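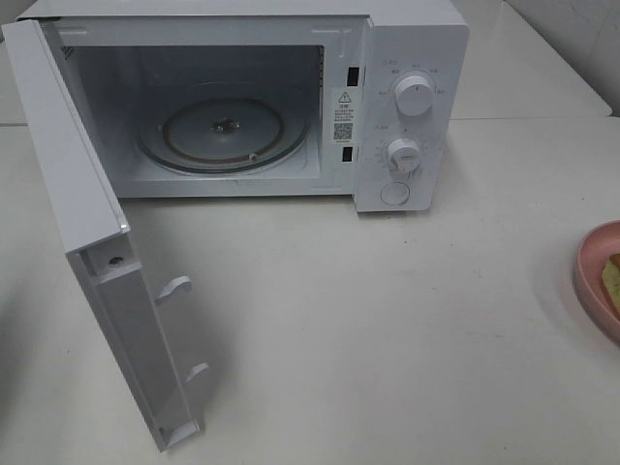 Tür auf, Drehring ohne Glasteller: die Mikrowelle am Versuchsplatz. Rechts der rosa Teller.

Knapp eine Stunde hatten wir, dann musste die Technikerin zurück in die Halle. Sie betreut bei Tomach den Küchenversuch, ein Roboterarm soll Essen in eine handelsübliche Mikrowelle stellen, Tür zu, Regler drehen, warten, Tür auf, Teller raus. Klingt banal. Im Juli ging es schief, seitdem wird umgebaut. Ihren Namen will sie nicht lesen, die Firma hat das Gespräch aber freigegeben.

Was ist passiert? "Der Arm hat die Tür zugedrückt, obwohl der Teller noch halb in der Öffnung stand. Der hat einfach weitergedrückt. Teller hochgekantet, Kuchen auf dem Boden, und dann kam noch der Türgriff vom Greifer nicht mehr los. Erst der Not-Aus hat die Sache beendet." Verletzt wurde niemand. Ein Kollege stand allerdings näher dran als erlaubt, das sagt sie ohne Umschweife. Er wollte den Teller retten. "Reflex. Macht jeder. Genau deswegen gibt es den Abstand."

Der Lauf trug die Nummer 639. Davor lange Ruhe, vielleicht zu lange. Man hatte die Kraftgrenze fürs Schließen hochgesetzt, weil die Tür manchmal nicht einrastete. Zwei Haken an der Tür, zwei Schlitze im Rahmen, beide müssen sitzen, sonst läuft das Gerät nicht an. "Der obere ging rein, der untere nicht. Also mehr Kraft. Das war die schnelle Lösung und es war die falsche." Wer das entschieden hat? Kurze Pause. "Wir alle. Steht im Protokoll, mit Datum und Kürzel. Meins ist auch dabei."

Die eigentliche Ursache saß woanders, nämlich in der Software. Die Steuerung heißt intern Xia, und Xia bekam vom Kamerasystem die Meldung: Innenraum frei, Teller abgestellt. War er aber nicht. Der Drehring im Gerät war als Glasteller erkannt worden, der Glasteller lag zum Spülen in der Küche. "Die Erkennung hat einen Kreis gesucht und einen Kreis gefunden. Damit war für sie alles in Ordnung." Der Arm setzte ab, der Teller rutschte auf den Rollen nach vorn, und der nächste Schritt im Ablauf hieß Tür schliessen.

Gab es keine Kraftmessung? Doch. Der Sensor am Handgelenk kommt von Vornex, und an dem liegt es nach ihrer Aussage nicht. Er hat sauber gemessen, 178 Newton am Ende. Nur lag die Abschaltung eben darüber. Sie schüttelt den Kopf. "Der Wert kommt und keiner fragt ihn. So muss man sich das vorstellen."

Was sie am meisten geärgert hat, war die Sache mit dem Not-Aus. Der Knopf hing auf der falschen Seite vom Tisch. Wer vorne steht, muss am Arm vorbei. Gedrückt hat am Ende eine Kollegin, die zufällig hinten am Rechner saß. 11 Sekunden vom ersten Kontakt bis Stillstand, so steht es in der Auswertung. "11 Sekunden sind ewig. Zählen Sie mal mit."

Und dann? Anlage stromlos, Tür von Hand gelöst, Gerät ausgetauscht. Das alte haben sie behalten, die Haken sehen von außen heil aus, aber damit heizt hier keiner mehr. "Bei einer Mikrowelle mit verzogener Tür diskutiere ich nicht. Strahlung ist nicht mein Fachgebiet, also Finger weg." An der neuen wird seit Wochen nur die Mechanik geübt. Tür auf, Tür zu, Stecker gezogen.

Geändert wurde einiges. Kraftgrenze beim Schließen wieder runter, deutlich. Nach dem Absetzen fährt der Arm zurück und schaut ein zweites mal hin, aus anderem Winkel. Rastet die Tür nicht ein, gibt es einen zweiten Versuch, danach Stopp und Meldung. Der Not-Aus ist jetzt doppelt vorhanden, vorne und hinten. Dazu eine Liste mit 17 Punkten vor jedem Versuchstag. Punkt eins: Glasteller drin, ja oder nein.

Nervt das? "Klar nervt das. Die ersten Tage haben alle gestöhnt." Inzwischen dauert die Liste ein paar Minuten. Die Laufzahlen sind runter, das Tempo auch. Vom Partner Avamham, der den Versuch mitbezahlt, kamen Nachfragen. Wann es denn weitergeht, wann man wieder was zeigen kann. Sie hat den Bericht hingeschickt, komplett, mit Kraftkurve. Danach war erst mal Ruhe.

Die Drehregler sind übrigens das nächste Problem. Der untere für die Zeit ist rund, der Greifer rutscht gern durch, und ob wirklich auf zwei Minuten gedreht wurde oder auf fünf, weiß die Steuerung bisher nicht sicher. Bei leerem Gerät wäre das schlecht, bei zu langer Zeit auch. Man überlegt, den Regler von der Kamera ablesen zu lassen. Begeistert klingt sie nicht. "Schon wieder eine Kamera, die einen Kreis sucht."

Warum überhaupt drehen und nicht ein Gerät mit Tasten nehmen? Die Frage kennt sie. In den Küchen, für die das gedacht ist, stehen eben alle möglichen Modelle, auch billige, auch alte. Der Arm soll sich anpassen und nicht die Küche. So steht es jedenfalls im Antrag.

Ihr Telefon klingelt, die Halle. Einen Termin für den ersten Lauf mit Strom nennt sie nicht. "Erst wenn der untere Haken jedes Mal sitzt. Vorher kriegt das Ding keine Steckdose."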